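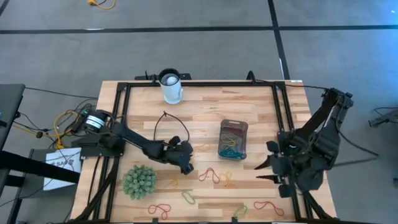 Camera Support Technician (Tripods and Heads)
Prindance, Grustimcombe workshop
Full time, permanent
Reference: 3969
Posted 2 October 2019

Prindance repairs, services and rents out camera supports: tripods, monopods, fluid heads, geared heads, sliders and the plates and clamps that go with them. We do not sell or repair cameras or lenses. The rental side holds 187 sets of legs and a somewhat larger number of heads, most of them used by documentary crews, wildlife photographers and architectural photographers. The workshop looks after the rental stock and also takes in repairs from outside customers.

We need a technician to join the bench team in November. The post reports to Corinne Bellamy, workshop manager.

The work

Most of the week is spent on returned rental equipment. Each set is stripped to the level its condition calls for, cleaned, checked against the service sheet and put back into stock or set aside for repair. Sand and salt are the usual problems in legs. In heads it is old grease, worn drag plates and bent pan handles.

You will:

Strip, clean and reassemble twist-lock and flip-lock legs, aluminum and carbon fiber.
Replace bushings, collet sleeves, spider castings, feet and center column parts.
Service fluid heads, including drag cartridges, counterbalance springs and bowl clamps.
Set drag and counterbalance and record the readings.
Check 1/4-20 and 3/8-16 threads with go/no-go gauges and fit thread inserts where the casting allows it.
Load-test repaired heads at the rated load and log any creep over the test period.
Inspect quick release plates for worn dovetails and remove bad ones from stock.
Write up outside repairs in enough detail for the front desk to quote from.
Order small parts through Zosum, our stock system, and keep bin quantities correct.

Two days a month go to the Henare line, a small range of leveling bases that we assemble in-house. This is batch work, usually 40 units at a time, done to a fixed build sheet. Torque values are not negotiable on these. If a value looks wrong to you, stop and ask.

There is some lifting. Cased studio pedestals are moved by two people with a cart. Everything else is carried by hand.

What we need from you

At least two years of bench work on small mechanical assemblies. Camera supports would be ideal, but we have hired people from bicycle suspension, optical instruments and sewing machines, and would do so again.
Confident use of torque drivers, calipers, dial indicators and thread gauges.
Ability to read an exploded parts drawing and notice when it does not match the item on the bench.
Clear written notes. The next person to open a head will have only your service sheet to go on.
Ordinary computer skills.

Useful but not required

Experience with carbon fiber tube bonding.
Manual lathe work. We have one lathe and a queue for it.
Time spent on location with a camera crew, in any role.
Knowledge of the difference between 75 mm, 100 mm and 150 mm bowls and flat-base fittings. You will know it by the end of the first week in any case.

You do not need to be a photographer, and we will not ask for a portfolio.

Hours and terms

Monday to Friday, 8:30 to 5:00, with an hour for lunch. Overtime is occasional, paid, and mostly falls in spring when the wildlife rentals go out. Saturday work is by agreement only.

Pay depends on experience and is reviewed after the probation period of six months. The rate will be given to anyone invited to a bench test, before the test is booked. There is a yearly tool allowance of 300 dollars, which can be carried over once. Safety shoes and gloves are supplied separately.

Staff may borrow rental stock over weekends when it is not booked. Equipment is signed out and checked back in like any other rental.

How to apply

Send a resume and a short letter to Folasade Usman in the office, quoting the reference at the top of this page. In the letter, describe one repair you have done that did not go to plan – what the fault was, what you tried first, and what you did in the end. Half a page is enough. Applications without the letter will be returned once for completion.

Selected applicants will be invited to a paid bench test lasting half a day. It consists of one leg strip-down, one fluid head diagnosis and a written service sheet for each. Tools are provided, although you may bring your own drivers if you prefer them. An interview with Corinne Bellamy follows on the same day.

We reply to all applications. Please do not send parts or samples of work by mail.

Questions about the work itself should be marked for the workshop. Questions about pay, hours or access to the building go to the office. The bench area is on the ground floor and bench heights are adjustable.

The post will stay open until filled. Agencies should not contact us about this ad.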